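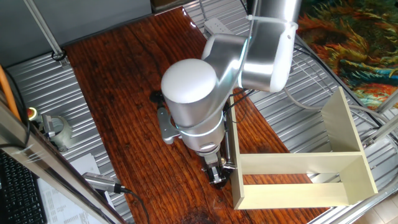

I sold things on online marketplaces for five years, and the part of the business I understood least was the advice. There is a podcast for every hour of the day, and on each one a relaxed man explains how he turned a small sum into a large one with kitchen sponges. I listened to all of them while packing boxes. The products never seem to matter much. Take a shelf like this one, pale boards joined into an open box with no front or back. A course will tell you it is a "home organization solution" and that you should list it at a price ending in 81 cents. It will not mention what it costs to ship a box full of air.

I know the cost because I paid it. My shop, Lostell, sold 100 small shelves in its first August, and I was so pleased that I told my brother-in-law, Diarmuid Carroll, who asked what I had made on them. I said it was complicated. He does drywall, and he said his jobs were usually less complicated than that.

My complaint is with revenue being passed off as income. Guests give the big number in the first minute and then spend the remaining hour on mindset. Fees, returns, storage, the ads you buy so that people can find the thing you already pay a fee to list – these come up about as often as the weather on Mars. I once paid for a course called Ronda, 4 modules, and returns got a single slide. The slide said to welcome them as feedback.

I still sell a few shelves, mostly to people close enough to pick them up. Bernadette Sheehan bought two last month and paid in cash. She asked if I had ever thought of starting a podcast.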